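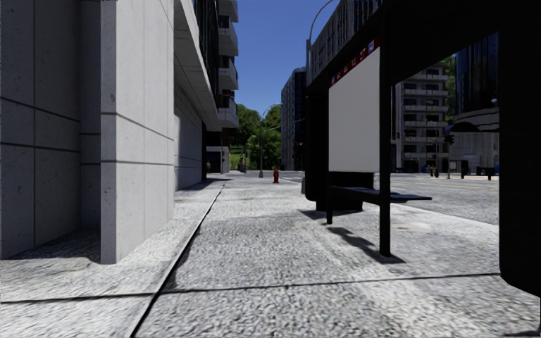
Broltenard Gadget Club
Minutes of the monthly meeting, 20/09/2018

The meeting opened late, as the projector wanted an update and would not be reasoned with.

1. Minutes of the last meeting
Approved with one correction. The word "waterproof" in the May report on the Gashaw phone is changed to "water resistant," at the request of the member who tested it.

2. Club test tablet
The club has up to 500 dollars to spend on one tablet for members to borrow. Two were put forward.

The Vumance has the better screen, a card slot and a pen that costs extra. It also has a charging port on the long side, so it can't be propped up and charged at once. Its fans said you get used to this. They were asked how long that takes and did not give a figure.

The Gashaw is slower to wake and comes with 4 apps that can't be removed, one of them a horoscope. In its favor, it survived the whole summer in a member's glove box, and the battery still gets through a day.

A vote was called. The Vumance won. Two of the people who voted for it then asked if the club could get the Gashaw stand to go with it. Referred to next month.

3. Petstead tracker
The member with the Petstead collar tracker gave a report. According to the app, the cat walked 1,158 miles in a week, mostly over the reservoir. Support has advised restarting the cat's profile. The meeting agreed to wait for the firmware fix before publishing a review.

4. Old phones drawer
The drawer no longer closes. Members are asked to take home anything they put in it. A box of 220 volt chargers, which fit nothing in the building, will go to recycling. There was one objection, on the grounds that they might come in handy. Noted.

5. Any other business
Request for a talk on backing up photos. Agreed in principle. The member who offered to give it has lost the slides.

The meeting closed when the projector finished its update.

Comments

pixelmoth: I said the horoscope app was "surprisingly decent" and would like that in the minutes please.

r_dunes: Can the stand go on the agenda first next time? I have to leave early.

tabfan: Is the drawer stuff free to a good home? Asking about the flip phones.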